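# Renting by the Room in Trudton: Why the Old Apartments Are Being Divided

When I moved to Trudton, the newspaper had one page of rooms for rent and three pages of whole apartments. Now it is the opposite. If you walk from the station to the river and read the papers taped on the doors, almost all of them offer a room, a bed and a shelf in the kitchen. A family apartment with a lease of one year is something you hear of through a cousin.

This change did not come from the tenants. It came from simple arithmetic on the side of the owners. An apartment in the Listetti quarter with three bedrooms brings a certain rent when a family takes it. The same apartment, with a lock on each bedroom door and the living room turned into a fourth bedroom, brings much more. An owner I spoke with, who has two such apartments on the same staircase, showed me his notebook. His family tenants paid 726 a month. Each room now goes for 254, and he has four of them. He did not have to paint the hallway.

I do not blame him for it. The property tax went up, the heating had to be changed, and the bank did not ask him if he was a good person. But when a whole street makes the same calculation, the street becomes another kind of place, and I wanted to understand what kind.
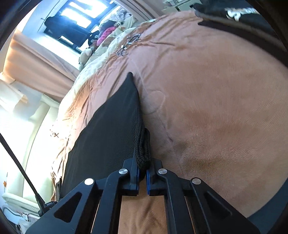

*A bed with a peach-pink blanket and a bright window in a rented bedroom.*

The first thing is that the tenants stay a shorter time. The Futell building, the long yellow one behind the tram depot, was built for railway families in a time when people stayed until their children married. In the basement there is still a wooden board with the surnames painted by hand. Today the names by the bells are written on tape, and in many places there is one tape over another tape. The mail carrier told me he no longer looks at the names. He knows the floors, and he puts the letters where he thinks they belong.

The second thing is the contracts. A lease for a family apartment in our city is usually eleven pages, and a good part of it protects the tenant. A room is rented with one page, and sometimes with a handshake. I collected several of these one-page papers from people who agreed to show them. In most of them the deposit is mentioned, but not the conditions under which it comes back. In one of them the notice period was given for the tenant and left blank for the owner. A student from the technical college had signed it in the stairwell, against the wall, with the owner's pen. She told me that four other people were waiting behind her to see the same room, and that she would have signed anything.

The third thing is harder to measure. When four strangers share a kitchen, somebody must decide who buys the light bulb. In a family apartment this question does not exist. In a divided apartment it can become a serious matter, and the owner usually does not want to hear about it. Some owners name one tenant as "the responsible one" and take a little off his rent. This person then collects money, reports leaks and receives all the anger. I met a man who did this for a year. He gave the discount back and asked to be a normal tenant again.

## What the brokers see

The brokers were slow to enter this business, for the commission on a room is small. That has changed too. The Khurana agency, which sold mostly shops and offices before, opened a desk for rooms in April. It has 242 of them on its list this week. The woman at the desk was polite and busy, and the telephone rang all the time I sat there. She said that the typical client is not a student any more. He is a person with a full job, thirty-five years old or older, who left a marriage or came from a smaller town, and who cannot pay the deposit for a whole apartment even if he could pay its rent.

I think this is the most important sentence I heard. We speak about rooms as if they are a stage of youth. The rules for them, where there are any, were written with students in mind: the academic year, the parents who sign as guarantor, the empty months of summer. For a nurse or a bus driver of forty these rules have no meaning. She has no parents to sign, and she does not go home in the summer. She is home. 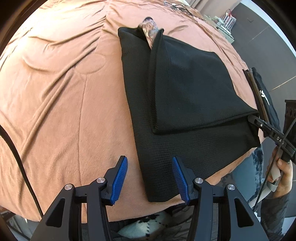
Vasilis Hoxha

The buyers have noticed also. In the last year, apartments that are already divided are advertised with their rent per room in the first line, before the surface and before the floor. One advertisement I kept says nothing at all of the kitchen. An investor reads it as he reads a bond. He wants to know what it pays and how often it is empty. For a couple who would like to live in the place, such an apartment is now too expensive, for the price is counted from four rents and they have only one household to pay with.

Then they also must remove the locks and the partition. A builder explained to me that a partition is cheap to put up and not so cheap to take away, above all when the electric wires were brought through it. In the older houses the wires were never meant for four small refrigerators, and he has seen sockets in those bedrooms that he did not like to touch.

## What could be done

The city council has on its table a proposal for a register of divided apartments. The owner would have to declare how many rooms he rents and to whom the fire inspector may speak. The owners' association is against it, as you would expect. They say that a register comes first and a fee comes after it, and here I believe they are right. The tenants I asked were also not in a hurry to support it. Several were afraid that an inspector would find the fourth bedroom too small or without a proper window, and that they would be the ones to leave.

A standard contract for rooms would be an easier beginning. It can be two pages. It should say when the deposit returns, how long the notice is for both sides, who pays for the boiler, and if a guest may sleep over. Nothing in it would cost the city money. The technical college already gives such a paper to its students, and the owners who rent to them have accepted it without much noise. I see no reason why a nurse cannot have the same paper.

The owner with the notebook read my list of these points while we stood in his kitchen, or the kitchen of his tenants. He agreed with the notice and with the boiler. On the guests he wanted to think some more.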